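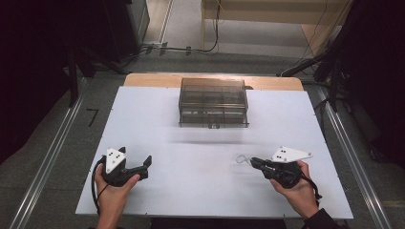

Figure 5. White work surface with a hand-held tool in each hand.

4.2 Does surface colour change how tired people feel?

The claim that a white bench top tires the eyes has been repeated in office design guides for years, usually with no source given. Where a source is given, it tends to lead back to a single supplier leaflet or to another guide. We were doubtful of the claim before we began and remain so, though our doubts are now of a different kind.

Staff at the Umow and Tondik sites filled in the same short form at the end of each shift, for a total of 1491 forms. White tops were in use at Umow and grey tops at Tondik. On the face of it the grey tops did better: complaints of sore or tired eyes were less common at Tondik in every week of the study. A reader in a hurry might stop there. We would ask them not to.

The two sites differ in far more than the colour of their benches. Tondik has windows along its north side, while Umow relies on ceiling lights, many of them past their rated life. Shifts at Umow also ran 40 minutes longer. Any one of these could produce the gap we found, and our design can't pull them apart. The Liang survey, which is often cited in favour of darker tops, has the same weakness and doesn't mention it.

There is also the matter of the form itself. It asked whether the respondent's eyes felt "tired, sore or strained", and people who are asked that at the end of a long day will often say yes. When the question was moved to the start of the shift for 90 respondents at Umow, a fair share still said yes, before they had sat down at any bench at all. Whatever they were reporting, it was not glare from that day's work.

We therefore put little weight on the difference between sites. The Momik guideline advises replacing white tops with a "neutral mid-tone", at considerable cost to small employers. Nothing in our results supports that advice, and replacing the old lights would be a cheaper thing to test first.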